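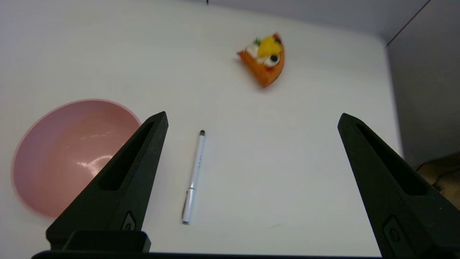

Slide 1: pink bowl on a white tabletop.

Talks > Kitchen and Table > Glaze wear

Speaker notes, Carleen Henare

Start with the definition. Crazing is a network of fine cracks in the glaze; the body underneath may be sound.

Cause: glaze shrinks more than clay on cooling. Give the Kirnitz figure, 60 bowls tested, 2 crazed. Pause for the chart.

Skip the Taşdemir slide if short of time.

Comments

Kaan Dönmez: Was the Kirnitz batch earthenware?
Birsen Avcı: Yes, all of it.

Contact | © Carleen Henare | Back to top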